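Buy the Gripper You Can Hold First

By Socorro Condori
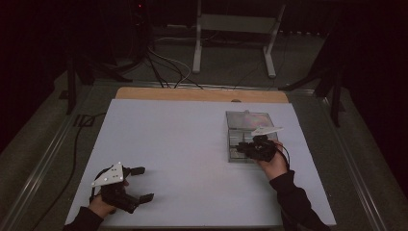

Two hand-held grippers at the table, the right one over a clear plastic box.

Most of the gripper comparisons I read start with payload and closing force. I think that is the wrong place to start. Before a lab bolts anything to an arm, a person should spend a week working with the same fingers in their own hands.

We tried this at Zellside with two finger designs, a wide flat one and a narrow one from Khunthong. Mohsin Lodhi ran 200 picks with each, all of them small parts out of boxes. On paper the wide fingers won. In a box they kept meeting the walls, and Mohsin had turned against them by Wednesday.

An arm would have shown us the same thing, but slowly. Every failed pick on our arm means a stop, a reset and an argument over whether the controller or the finger is to blame. With a hand-held unit there is no controller to argue about.

Uthai Rungrueang disagrees with me, and he has a fair point. People cheat. We tilt a wrist or nudge a part without noticing, and an arm does neither unless told to. He would put the money into a better wrist camera and let the arm do all 600 trials.

I would still do the hand work first. It cost us 22 hours of one person's time -- less than we spent mounting the arm. Vendors should lend out hand-held versions of their fingers, and buyers should start asking for them.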